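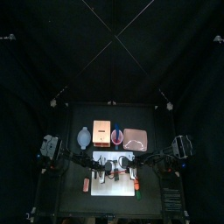 A white board on a black table

January 20, 2019

So I've been on a small-things kick since October. It started when I went through my hard drive and found I had 1,737 photos in the folder called "desk stuff", and I sat there with my coffee thinking, well, you could look at desks all day or you could learn to keep one in order. I deleted 1,060 of them (it took an entire evening and most of a bag of pretzels) and then I started making rules for myself.

Rule one is that things that stay out live along the back. I used to let everything drift toward me, and by lunch I'd be working in a space the size of a postcard. Now it's a row. Pale blue translucent thing on the left, then the tan box, then the pink cup with the blue utensil in it, then the square pinkish tray with the rounded corners. They go back in the same order every time, and I get weirdly bothered if the cup and the tray trade places. Florence Dufour says this is how it starts and next I'll be ironing dish towels. Florence, I already iron the dish towels!

I do love that cup, though. Pink you can see through plus a blue handle sticking out of it, against all that black, is about as cheerful as a table gets.

Rule two is the white board. A black table looks fantastic and it eats small parts for breakfast. Put a black block down on a black surface, look away to answer the phone, and good luck to you. With a plain white board in the middle, everything shows up, and your eye knows where the work is. I spent way too long comparing fancy mats (there's one from Iltetti I still have open in a tab, don't tell Sylvie) before admitting that flat and white was all I wanted. 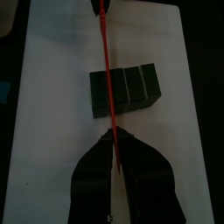 Four black blocks pushed up together on the white board, with the thin red rod across them.

I like lining the dark bits up like that before doing anything else with them. Side by side, touching, one short bar. It doesn't have to be perfectly level, and mine tend to slope up to the right, same as my handwriting always has. Pauline Horrocks does hers strictly parallel to the edge and I respect it, but I'd never get to the actual tidying.

Yareli asked in the comments last time how I decide what goes on the board and what goes next to it, and I gave her a very confident answer that I've since gone back on. I used to say everything goes on the board, period. Then I had so much on there that it was a second messy table on top of the first one. These days I let a few things sit off to the side, as long as they're bright.
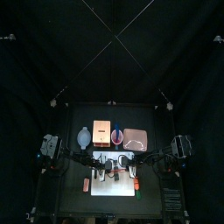 Pinks and oranges and greens can fend for themselves on black, is my feeling. They're hard to lose. The black bits need the white under them, and long skinny red things get to lie across the middle because they roll or slide off everywhere else I've tried.

I'm still working on what to do with the tray. I keep wanting to fill it, and then I look at the pale curvy line in it and want to leave it alone. Stuart Furnival thinks a tray with nothing in it is a waste of a tray. Maybe! I could put the little stuff in there at the end of the day, but then I'd have to tip it all out again in the morning, and I know myself.

Next up is the drawer under the printer, which has 57 pens in it by my count and maybe a dozen that write. If you've got a drawer system that survived longer than a month, please leave it in the comments. Sylvie, yours with the egg cartons doesn't count, I've seen it.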